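Plarnthorpe Shop Notes
Choosing a screw thread for printed plastic parts

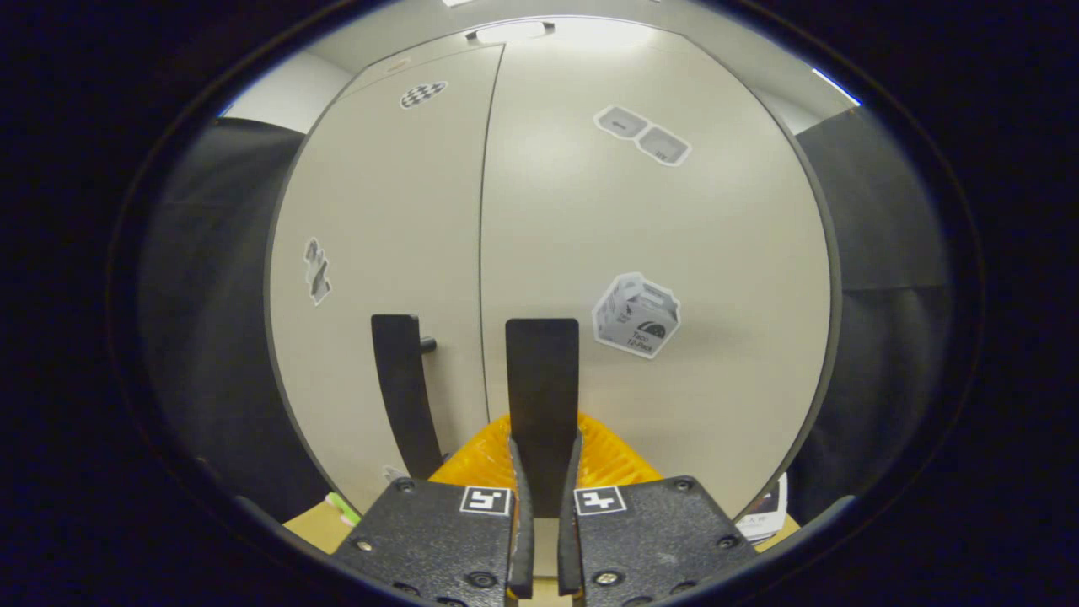
Vilja Mäkelä wrote in after the August issue to object to our advice on heat-set inserts. Her point was that most printed parts are assembled once and never opened again, and that a brass insert in such a part adds cost, a hot tool and a chance of getting the hole crooked. She would use a thread-forming screw and be done with it. We have gone back over the subject and mostly agree, with some limits given below.

Thread-forming screws
A thread-forming screw pushes the plastic aside and leaves no chips. It needs a boss with enough wall to take the outward pressure. The usual starting point is an outer boss diameter of twice the screw diameter, and more if the part is printed with thin walls and a light fill. Set the slicer to add perimeters around the hole. Raising the fill percentage alone does little, as the load is carried almost entirely by the material next to the thread.

Holes come out small on most printers. Print a test block with several pilot sizes in the same material and the same orientation as the finished part, then drive the real screw into each. Keep the block and write the material on it. A pilot that suits PETG will often split a boss in a stiffer, filled material.

Drive slowly. Friction heat softens the plastic, and a fast driver can melt a thread that looks fine and strips on the next turn. When refitting the screw, turn it backward by hand until it drops into the existing thread, then tighten. Skipping this cuts a second thread across the first, and the joint loses much of its holding power.

Inserts
We still use inserts where a cover comes off for service. At the Baxter bench the line is drawn at four removals over the life of the part. Anything above that gets brass. The bench also uses inserts wherever a machine screw is already specified and a second screw type would have to be stocked.

Press the insert in until it stands slightly proud, then finish with a flat plate while the plastic is still soft. Leave the hole deeper than the insert so displaced material has somewhere to go. If the hole is blind and too shallow, the melt comes up through the thread and has to be chased out with a tap.

Layer direction
Neither method helps much if the boss is printed lying down. The screw then wedges the layers apart – the failure is a clean split along the axis, often hours after assembly. Stand the boss upright where the part allows it. Where it does not, use a through bolt with a washer and a captive nut.

Stock
The Lesance cabinet has been restocked with pan-head screws in five lengths. Countersunk heads have moved to drawer 7. They should be kept out of bare printed holes, where the cone acts as a wedge.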